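# Leave the toys on the floor

My sister-in-law, Halyna Kobzar, keeps a tidy house, and she and I have had the same disagreement for years. She believes soft toys belong in a bin with a lid. I believe they belong wherever they landed, at least until bedtime, and I want to make the case properly for once.

A lidded bin is a fine place to store things you don't use. We had one, a gray tub from Arndale that held more than I would have guessed. My daughter Vira was four when we bought it. Whatever went to the bottom stayed at the bottom, and she played with the same two animals off the top for most of a winter. When we finally tipped it out in December she greeted a rabbit like a relative back from overseas.

After that I stopped using the lid, and then I stopped using the tub. We went over to open cardboard boxes, the kind groceries and snacks come in. They cost nothing. A child can climb into one, drag it, turn it on its side and call it a garage. When it tears badly enough it goes out with the recycling and another one takes its place. Halyna says a torn box makes a room look like moving day. She has a point about the look. I don't think the look matters much in a bedroom where somebody is seven.

What I care about is whether the floor can be used. A heap of plush on a rug is soft, it is quiet, and it can be pushed aside with one foot. It is in a different class from plastic bricks or marbles, and most arguments about mess lump them all together. I pick up bricks every night. I have never hurt myself on a bear.

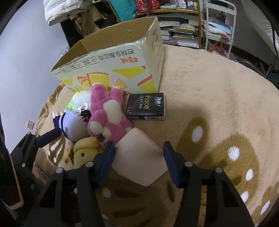

## What the rug is for

A shaggy rug with a deer on it is a picture for a child to play on top of. The spots become islands or parking spaces. If you want a rug kept clear so people can admire it, buy a plain one and put it in the hall.

I do think the rest of the room should hold still. Books go on the shelf, even if they are stacked flat. Folded clothes go on a cart or in a drawer, and coats go on something. If the edges of a room are in order, the middle can be a bear, a chick and a pack of tissues and the place still works. My friend Ostap Panasiuk runs his kids' room the other way, with a spotless floor and a closet nobody dares open, and it takes his family ten minutes to find a pair of pajamas.

Halyna's best argument is about dust, and I won't pretend it away. Plush on a long-pile rug collects lint, hair and crumbs. So we shake the animals out at the window, vacuum under them, and wash the ones whose labels allow it. The whole job takes me roughly 10 minutes — less than I used to spend sorting toys into the tub and fishing them out again.

Her other argument is that children need to learn to put things away. They do. Vira puts away her books, her shoes and her plate. At bedtime the animals go back in the box in whatever order she likes, head first if need be, and I don't inspect it.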